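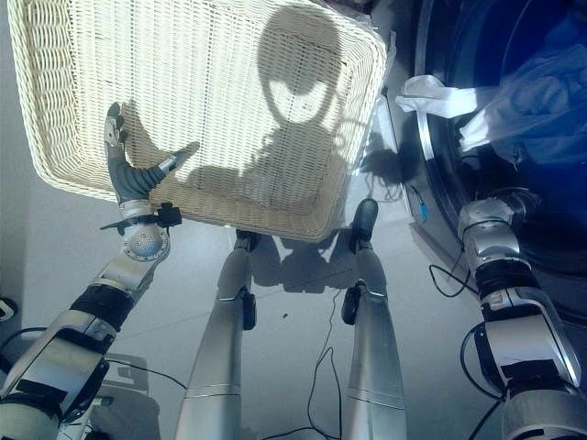
Samah El Sherbiny wants to know if we could please bring the interval back, as an hour and a half of Brahms and Dvořák in one go was lovely for the ears and dreadful for the knees. She also says she'd have bought a second glass of wine, so we have lost out on that as well.

4 min read

Well, Samah, you've won. From September the Thursday concerts at the Nurka Rooms will have an interval again, a proper twenty minute one, and the start moves to quarter past seven so that people who come in on the bus aren't sprinting for it during the encore. I was the one who wanted to drop the interval in the first place (I know, I know). I'd been to a couple of straight-through recitals and come out floating, and I thought everybody would feel the same. Several of you have been very kind about it. Some of you have been less kind, and your letters are on my fridge.

So, what's in the new season? We open with the Clarnia Quartet, who last came to us when the heating had packed up and played the whole of the slow movement in fingerless gloves. They're bringing late Haydn, the Ravel, and a new piece by Hạnh Đặng called Ferry Timetable. I've heard the first half of it in a rehearsal recording and it's gorgeous, full of plucked notes going past each other at slightly different speeds, with a long cello tune that doesn't arrive until you've stopped expecting it. She'll be there on the night and has agreed to say a few words before it. Please do come up and talk to her afterwards, she's much less frightening than composers used to be when I was a student.

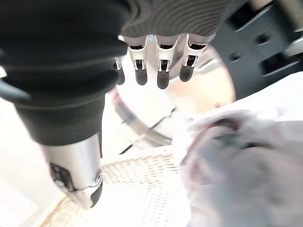 A robotic hand, four fingers and thumb pointing down

The second concert is the one I'm most excited about. Rungnapa Nuchit is coming to play the Schubert B flat sonata, the big last one, and in the first half she'll do a handful of Scarlatti sonatas that she says she'll choose on the day. I'm all for this. It does mean the printed programme will have a blank bit in it, so bring a pencil if you like to keep a record. I heard her do the same thing at a lunchtime concert a while back and she went from the fastest, spikiest one you can imagine straight into one so quiet that I could hear my own coat.

Then there's the piano. Those of you who were at the spring recital will remember the top F sharp, which had taken to sounding twice, rather like a doorbell. Our tuner has been in and says the action needs a good deal of work, with new hammers for the top two octaves and several dampers replaced. The quote is £1,620 and the piano fund stands at £1,353, so we're nearly there! There'll be a bucket by the door at the opening concert, and the cake stall is coming back too. If you can bake anything at all, even the sort of thing that has to be held together with icing, drop me a line. We had two lemon drizzles and nothing else last time, and I ended up buying most of one of them myself.
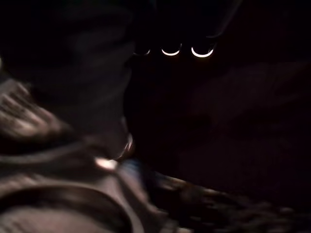
I should add that the work won't be finished in time for the Clarnia evening, which doesn't matter a bit as it's strings only, but it does need to be done before Rungnapa gets anywhere near that Schubert. There's a trill right down at the bottom of the keyboard in the opening, very soft, like thunder two valleys away, and the left-hand end of our piano has always been its best feature. I'd hate for her to get through that and then hit the doorbell.

Tickets next. The room holds 83 with the side benches in, and 68 have already gone for the opening night, a good few of them to people whose names I don't recognise, and that pleases me no end. Season tickets are the same price as last year. Under-eighteens still get in free and can sit on the cushions at the front if they don't mind being very close to a viola. If you've booked and can't come, do hand your seat back to us, even on the afternoon itself. We had a waiting list for the wind quintet last year and there were still gaps in the third row. 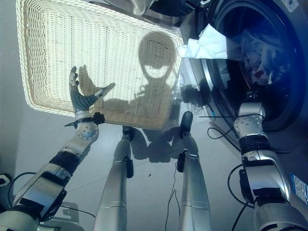

Detlef Stüber closes the season with an all-Rachmaninov programme, and if you've only ever heard the preludes on the radio you really should see them played. So much of it is about stretch. Rachmaninov could cover enormous chords without seeming to try, and the rest of us have to roll them or cheat. My own left hand gives up at a ninth, and I practise opening it out until the fingers are spread like the shadow of that raised hand on the bottom of the white basket, which makes a fine shape and still won't get me to the tenth. Detlef gets there easily and comes back down again without looking. He's also promised us one of the songs arranged for piano alone as an encore, provided we clap hard enough.

Last thing. Nghĩa Mạch has taken over the page-turning and would be very glad of a deputy for the Dodance Trio, as there are some horrible quick turns in the Shostakovich. You need to read music, and you need to be able to sit still near the keyboard without humming. I've been turned down on the second point.

Home Concerts Tickets Piano fund Past seasons Contact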